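Lost and found at Urkwood Hall

The February clear-out is upon us. The lost property cupboard now holds 24 single gloves, a trombone mute and what may once have been a sandwich. Anything unclaimed by March goes to the Enache Street thrift store - except the sandwich.

Claims are taken at the front desk until 6 p.m. It costs 50 cents per item, which goes toward a bigger cupboard.

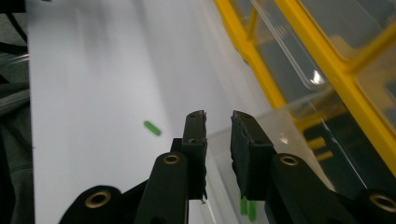 Small things are the hardest to send home. People will cross town for an umbrella, but a little green peg can wait years for its owner. If you are missing a piece of something, please come and look through the jar.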